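Notebook, gas and foreign policy desk
March, page 4

Back on the Tangen pipeline question, which I had hoped to be rid of by now. Zainab wants one paragraph on whether transit gas buys a country any friends. My paragraph is presently 900 words and has no friends of its own.

Tea at the elbow, radiator making its noise. Read the Trevum communiqué again from the top.

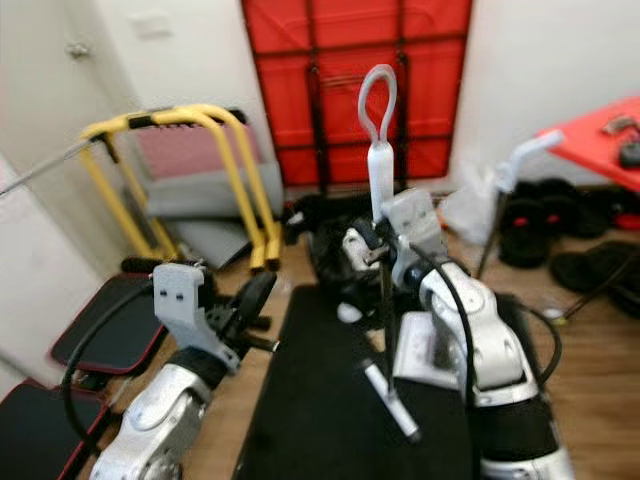
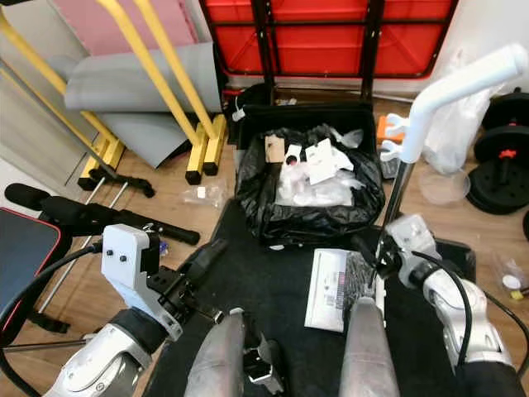 1. What the communiqué says

Both sides "reaffirm the spirit of the earlier understanding." I went looking for the earlier understanding. It's a two-page memo of intent, unsigned on one side, and the spirit is mostly in the annex, where the parties agree to meet again. They have since met again. They agreed to meet again.

Operative bits, as far as I can find any: a working group on metering, a working group on tariffs, and a sentence about "regional stability" that was plainly drafted by somebody being paid by the clause. No volumes. No start date. The word "historic" appears 4 times, once in reference to a lunch.

2. The leverage argument, such as it is

The usual line is that whoever hosts the pipe can turn the valve. Tamunoemi Okoro's note in the margin of my draft: "and then what do they heat their own capital with?" Fair. The Mulline section feeds domestic customers off the same trunk line, so shutting it to annoy the neighbours means shutting it on your own voters in the cold months. I had this in a footnote. Moved it up.

Her second objection is better and I like it less. I treat the transit fee as income, but under the old Clakis terms part of it is paid in gas, so when prices fall the fee falls too, and the host gets less bargaining power in exactly the years I claim it has more. Need to redo the table. The old table stays in the file under "old table", beside the other two tables of that name.

3. Domestic angle

Neither government has to win an argument abroad with this. The defence ministry wants it filed under security, the energy ministry under trade, and the foreign ministry is issuing photographs of handshakes. Read the three press offices side by side and you'd think they were describing different pipelines. It's possible they are.

The opposition has come out strongly in favour of the project and against everybody connected with it.

Worth a line on the coastal municipalities. They were promised a 40 per cent share of the port levy at the previous signing and have behaved ever since like people who remember it. The new text mentions "local benefit" and leaves the number out. If the thing stalls, my money is on the port towns well ahead of any foreign capital.

4. Things I got wrong last entry

Called the tariff body independent. Its chair is appointed by the energy minister. Struck out.

Said the northern neighbour had "no comment." It had a long comment, in a language I read slowly. Zainab Usman has kindly gone through it and reports that it amounts to no comment, but she'd like it cited properly.

Spelled Mulline with one L throughout. Colour me embarrassed.

5. To do

Redo the fee table with the in-kind portion split out.
Ask Tamunoemi whether the metering group has ever produced a meter reading.
Find the signed copy of the annex, or satisfy myself that there isn't one.
Cut 900 words to a paragraph. Zainab's centre-page slot won't stretch and neither will Zainab.
Check "historic lunch" against the original, in case it's the translation.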